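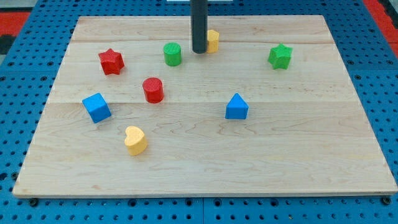

The rod over the maple-coloured board, with the blocks set out for a language-conditioned pushing run.

Home | Posts | Notes | Code | About

Pushing blocks by instruction: what relabelling bought us

I have been meaning to write up the winter's pushing experiments since January. The task is simple to state. A text instruction comes in, such as "push the blue cube next to the yellow heart", and the arm has to do it with a plain cylindrical rod. It has no fingers and can't lift anything. Every move is a contact made from the side, and the policy decides where that contact goes.

The policy, which we call Skollis, takes the current camera image and the instruction and outputs a two-dimensional displacement for the tip. Height is fixed by the controller. We tried letting the network choose height as well and dropped it after a day, as it mostly learned to press down.

The blocks differ in colour and shape, and both matter for the language. There is a red star and a green star, and a red cylinder and a green cylinder, so "the star" is ambiguous and "the green one" is too. An instruction has to give enough to separate the target from its neighbours, and the policy has to use all of it. An early version attended to colour and more or less ignored shape. It looked quite competent until you asked for the red star with the red cylinder nearby.

Data

All of the demonstrations were teleoperated. Gladys Mosoti did most of the driving and I did the rest, less smoothly. We collected 461 episodes. In the first batch the operator was given an instruction and carried it out. In the second the operator was given nothing and simply pushed blocks about for a few minutes at a time, and the labels were written later by someone watching the recording.

The second way is much cheaper per label. A long stretch of free pushing can be cut into many short segments, and each segment gets a sentence describing what was done in it. The labeller picks the start and end points, so the segments overlap and vary in length. We used the Irkar annotation tool for this. It is slow to load but handles overlapping spans properly, and I couldn't find another that did.

Labelling afterwards also changes the wording. People given a template write "move the red cylinder to the left side". People watching a video write "nudge the red round one over a bit". The policy needs to cope with both, and training on the second kind covered the first with no extra work. Training on the first kind did not cover the second.

Result

I ran 20 evaluation instructions on each of two policies, one trained only on the instructed episodes and one trained on the same amount of robot time labelled after the fact. Blocks were rearranged between runs and both policies got the same starting layouts, matched by eye against an overlay. The relabelled policy finished more of the instructions, and the gap was widest on those involving a relation between two blocks. With 20 instructions I wouldn't lean on the exact size of the gap, so I'm leaving the percentages out until the larger run is done.

The failures were more useful than the totals. They fell mainly into these groups:

Wrong side of the block. The rod approaches from the side it should be pushing towards, then has to go round. The policy often does go round, but it sometimes clips another block on the way and spends the rest of the run chasing the consequences.

Rotation. The stars turn when pushed off centre, and a point then catches the rod. The cylinders are easier in this respect. The heart is awkward in its own way, as the notch between the lobes holds the rod well and the sloping sides don't hold it at all.

Occlusion. When the rod stands between the camera and a block, the policy has only part of the block to work with. A yellow block behind the rod is easily taken for a different yellow block. Feeding in a short history of frames helped a little. Backing the rod away before starting helped more – and it needed no retraining.

Stopping. The policy has no explicit stop action. It is meant to output displacements near zero once the job is finished, and quite often it carries on making small corrections until something moves that shouldn't.

Things I'd change

Primo Pace suggested sampling the segment boundaries at random during training instead of keeping the labeller's exact cuts. I've started on that and the loss curves look sane, but there are no robot runs yet. I also want to rebalance the instructions. Ours lean heavily towards absolute positions ("top left", "the middle"), and requests such as "a bit further from the cube" are thin on the ground.

The stop problem probably needs its own output head. I have a small classifier trained on the last few frames of each segment, and wiring it into the control loop is the next job.

Contact | Copyright, all posts and code | Back to top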